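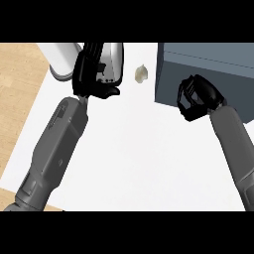

Sim bench notebook, September, 2:40 pm

Right arm stall against the box, again. Writing it up properly this time so Margit doesn't have to dig through the chat.

Setup is the usual two-arm table in Sellach, white top, the garlic-looking thing in the middle as the pick target. The task is for the right arm to go in, pick the target and pass it across to the left. Policy is the Skindness checkpoint we froze before the long weekend. No changes to the arm models or the controller gains.

What goes wrong: on the bad runs the right gripper drives toward the dark box and stays there with nothing in it. Commanded position keeps moving, measured position doesn't. The position error builds until the watchdog trips at 300 N on the wrist, then the episode is thrown out as a "timeout", so we never saw these as force faults in the summary. The left arm waits up by the white canister for a handover that never comes.

41 episodes in the overnight batch went this way. I replayed a handful and they are all the same fault.

Things I checked:

Collision mesh on the box. Fine. Outline matches what is drawn, no stray hull sticking out toward the table centre.

Box pose. Not fine. The Bárány export places it by its corner and our loader reads the number as the centre, so the box ends up closer to the target than it was in the training layouts. Margit Győri had a note on this for the shelf model and I assumed it had been fixed for everything. It had only been fixed for the shelf.

Target pose. Fine.

Watchdog. Works, but the label is wrong. A force trip gets written over by the timeout flag a moment later. That is the part that bothers me most – on the real cell the same logging code is running, and we would want to know about a 300 N push the first time it happened.

Done so far: moved the box offset fix out of the shelf file and into the loader. Reran 3 of the bad seeds. Two finished the pick and the handover. The third still leaned on the box, though with less force, and gave up before the trip. So the offset is most of it but maybe not all. The approach path for the right arm may swing wide when the target is turned a certain way. Haven't looked.

Not done: the flag overwrite. It needs a change in the Brodier logger and I don't want to touch that without a second person reading it.

Until the logger is fixed, please don't run this checkpoint on the real arms, even at reduced speed. I've put a tag on the cell pendant.

5:15 pm – full batch restarted with the corrected box pose, same seeds. Old logs kept under the original batch name, don't clear them. Margit has the logger change to read.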